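Reading Room > Fiction > Short Stories > Ticket 898

Filed under: Small Towns, Work, Quick Reads

Ticket 898

So the summer I moved back to Forsyth I took the first job that would have me, and that was the counter at Dedik Cleaners, next to the place that used to be the video store and is now a different kind of nothing every year. I was supposed to be there until September. I'd told my mother September, I'd told my landlord September, and I'd told Lewis Geddes, who owned the cleaners and had never once been a Dedik (he bought the sign with the building and liked how it looked).

"September," Lewis said. "Okay. Can you lift a bag of shirts?"

I could lift a bag of shirts.

The thing about a dry cleaner's is that you learn everybody's business and you learn it in the dumbest possible order. You know a man got a new job before you know his first name, because all of a sudden it's five white shirts a week, light starch. You know when somebody's mother died, because it's one black suit and they need it tomorrow and they don't fill in the slip right. I had a guy bring in a tuxedo with cake all the way up one sleeve, to the elbow, and he just looked at me and I looked at him and I wrote "cake."

Anyway. In the back, past the presser and the big gray machine Lewis called the Prerkeso, as in "don't lean on the Prerkeso," there was a rail of clothes that people hadn't come back for. Every cleaner has one. The sign out front said thirty days, in red, and then underneath in smaller letters it said we weren't responsible. But Lewis couldn't do it. He'd take a coat down, look at the ticket, say "Well, they might be traveling," and hang it up again. Some of those people had been traveling since I was in middle school.

My job, on slow afternoons, was to call them.

I was terrible at it at first. I'd get a wrong number and apologize for five minutes. I got an old lady in Vuvton who had no idea about any coat but wanted to know what color it was, and when I told her camel she said oh, that sounds nice, and then we talked about her knees. I got a lot of numbers that just made that rising three-note sound. I got a man who said, very politely, that the dress had been his wife's and she could come and get it herself, and hung up, and I sat there with the phone feeling like I'd walked into somebody's bathroom.

Ticket 898 was two pieces, one orange and one red. The orange one had a little print on it you could only see if you stood close. The slip was so old the carbon had gone purple, and where it said NAME somebody had written H. Rantala, and where it said PHONE there was a number with the old exchange, and where it said INSTRUCTIONS there was one word in pencil, and the word was "careful."

I loved that. Careful! Like we'd been planning on throwing them down the stairs.

"Who's H. Rantala?" I asked Lewis.

He was doing a zipper. He did zippers with his glasses on top of his head, which makes no sense, but I never saw one come out crooked. "Hertta," he said. "She danced."

"Danced where?"

"The Grange. The church basement. Wherever they'd let her push the chairs back." He ran the zipper up and down. "She taught half this town to polka and then she went off."

"Off where?"

"Off," said Lewis, and the bell on the door rang and it was the guy with the five white shirts.

I should say that at this point in my life I had no project. I'd left a boyfriend and a graduate program inside of the same month, and I'd been eating cereal standing up. So you can see how a person might get a little too interested in a dry cleaning ticket. I took the two pieces down off the rail and hung them up front where I could see them from the stool. I told Lewis it was so the plastic could air out. He said plastic doesn't air out. But he left them there.

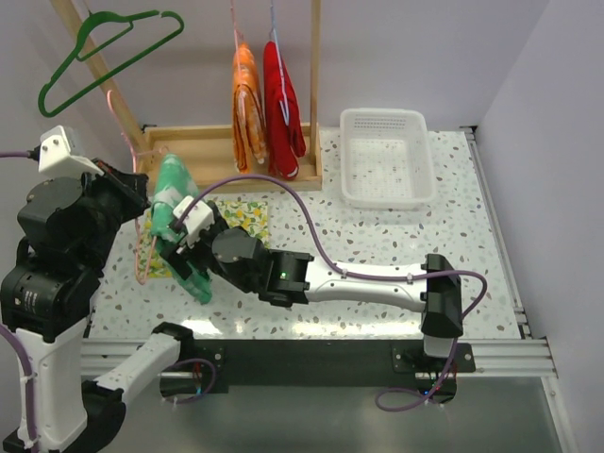

The orange and the red.

The old number was dead, obviously. So I started asking people. I'd hand over the shirts and say that'll be such and such, and by the way, did you ever take dancing from Hertta Rantala? And you would not believe the faces. Big serious men who sold farm equipment would go pink. One of them put his shirts down on the counter and showed me a step, right there on the mat, heel and toe and around, and then he picked up the shirts and left without his change.

Everybody had a different story about where she'd gone. She married a dentist. She went home to Finland to look after a brother. She got a job on a cruise ship, teaching the foxtrot to people who were seasick. The lady from the bank told me, with her voice way down, that Hertta had owed money all over town, and the very next day the lady's own sister told me that Hertta had never owed anybody a dime and it was the town that owed her, 59 dollars, for a Christmas pageant.

My mother, when I finally thought to ask my own mother, put down the potato she was peeling and said, "I had a blue skirt for that."

"You took dancing?"

"Everybody took dancing." She picked the potato up again. "I was good, too. I don't know why you look like that."

I don't know why I looked like that either. I was thirty-one and I'd never pictured my mother going backward across a room with somebody's hand on her back. She told me Hertta used to count out loud in Finnish, and to this day if my mother had to carry something heavy up the stairs she did it yksi, kaksi, kolme, under her breath. And you know what, she does. I'd heard it my whole life and thought she was muttering.

It was the lady in Vuvton who cracked it. I'd kept calling her, sort of by accident, at first about the camel coat and then just because it was two in the afternoon and her show was over. I told her about ticket 898 and she said, "Rantala. There's a Rantala does the chair exercises at the senior center. Mean as a snake. I never miss it."

I nearly fell off the stool.

Vuvton is forty minutes away. FORTY MINUTES! All those cruise ships and dentists, and she'd gone as far as the other side of the reservoir.

I wanted to call ahead and Lewis said no, don't call, she'll tell you not to come. He'd gone quiet about it. He took both pieces down himself and looked them over under the good lamp, and he found a place on the hem of the red one and sat and fixed it with a stitch so small I couldn't find it afterward. Then he put fresh plastic over them and wrote up a new slip, even though the old one was still pinned on.

"Are you coming?" I said.

"Somebody has to mind the store."

"We could close for lunch. You never close for lunch."

"That's right," said Lewis. "I never do."

So I drove over on my own with the clothes laid out flat across the back seat. I took the turns slow, I really did, I had that word in my head the whole way. The senior center was a low brick building with geraniums, and in the big room there was a circle of folding chairs, and a tiny woman in white sneakers was telling a man twice her size that if that was as high as his knee went then she felt sorry for his knee.

I waited until they were done. I had a whole speech, and what came out was, "Hi, I'm from the cleaners."

She looked at the plastic. She looked for a long time. She lifted up the bottom edge of it with one finger, the way you'd check on a baby, and got down close to the orange one and looked at the print.

"I thought he'd sold them," she said.

"No, ma'am. He doesn't sell any of it. He's kind of got a problem."

"I didn't have the money to pick them up," said Hertta Rantala. "It was a bad winter. And then I was ashamed, and then it was too long." She let go of the plastic. "What does he say I owe?"

I looked at the slip. I hadn't read it, I'd just thrown it on the dash with the gum and the parking stubs. Under CHARGES he had drawn a line straight across. And under INSTRUCTIONS, in his awful handwriting, it said, "Ask if she still teaches the schottische."

I read it out loud to her, and I said schottische wrong, and she fixed it.

"Lewis Geddes," she said. "He could never do the hop. He'd get up to it and then he'd think about it." She had the hangers in her hand by then, held up high so nothing dragged. "Is he married?"

"He was. She passed. It's been a while."

"Hm," said Hertta.

One of the men was stacking the chairs and she told him to leave them, she'd do it, he did it wrong. Then she asked me what time the cleaners closed. I told her six, except the sign says five-thirty. She wanted to know which one it was. I said if it was her I thought it'd probably be six.

She thought about that, and then she asked me was there room in the car for her bag, and did I smoke, and did I always park like that.

I called the shop from the desk in the lobby while she was getting her coat. It rang and rang. When he picked up I could hear the Prerkeso going behind him, and I said, "Lewis, how's the floor? Is there a lot of stuff on the floor?"

"What kind of stuff?" he said.

"I don't know," I said. "Anything a person would trip on."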